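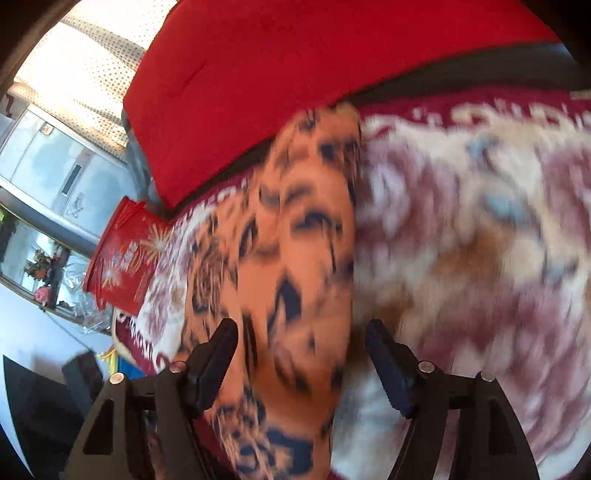 Textile Sorter and Folder (part-time)
Hurklow Household Reuse, Staden depot

We are looking for a part-time sorter and folder to join the textiles room at our Staden depot. The job is 18 hours a week over three mornings, to be agreed with the successful applicant. It is a permanent post after a probation period of three months.

About us

Hurklow Household Reuse collects furniture, soft furnishings and clothing from homes in Staden, Cundomeck and the villages between them. We clean, mend and sort what comes in and sell it through our two shops. Some goes free of charge to households setting up home on a low income. Last year we supplied 228 households with bedding, curtains and table linen, and we would like to do more of this.

The textiles room takes in scarves, tablecloths, bedspreads, curtains, cushion covers, dress fabric and remnants. Most of it arrives mixed together in sacks. A good deal of it is patterned, and animal prints and florals are steady sellers in both shops.

What you will do

Open sacks and sort the contents by type, size and condition.
Check each piece on both sides for stains, pulled threads, moth damage and worn hems.
Fold to our standard sizes. Scarves and light fabrics are folded lengthways first, then in thirds. Tablecloths are folded with the border outwards so customers can see it without opening them.
Measure curtains and cloths and write the size on the label.
Put aside anything that needs washing or a small repair, with a note saying what is wrong.
Keep matching sets together.
Pack made-up bundles for households, using the request sheet.
Help in the furniture bay when the van is unloading. This is mainly carrying chair cushions, footstools and other light items.
Sweep up and bag the rag at the end of each shift.

What we are looking for

You should be able to work neatly and keep going at a steady pace. You will be on your feet for most of the shift and will lift sacks of up to 12 kg. You need to be able to read a tape measure and write a clear label.

It would help if you know your fabrics, for example being able to tell cotton from polyester by feel when the care label has been cut out. Experience in a laundry, a charity shop, a market stall or a sewing room would be useful. So would running a household with a lot of washing. We do not ask for qualifications.

The room can be dusty. We provide gloves, masks and an apron, but please think about this if you have asthma or a skin condition, and talk to us before you apply if you are unsure.

Pay and conditions

The pay is £9.60 an hour, paid monthly. Holiday is 28 days a year including bank holidays, pro rata. Staff get 20 per cent off in both shops. There is free parking behind the depot and the 60 bus stops at the end of the road. Tea and coffee are provided. There is a microwave but no canteen.

Training

Your first two weeks will be spent alongside one of our experienced sorters. After that you will have your own table. We also run a mending session once a month, in paid time, covering hems, zips and simple darning. Anyone who wants to learn upholstery can ask to spend some shifts in the Morrison Workshop next door, where seat pads and backs are re-covered.

How to apply

There is no application form. Please send a letter or email of no more than one page telling us why the job would suit you, what work you have done before, paid or unpaid, and which mornings you cannot do. Include the name of one person we can contact for a reference. We will not contact them until we have spoken to you.

Address your letter to Wael Cherkaoui, Textiles Supervisor, or hand it in at the depot office between 9.30 and 3. Mark it with the reference TX 470.

Applications close at the end of March 2020. Interviews will be held at the depot and last 30 minutes, including a short practical task at the sorting table. Please wear something comfortable. We will write to everyone who is interviewed, and travel costs within the county can be claimed back on the day with a ticket or receipt.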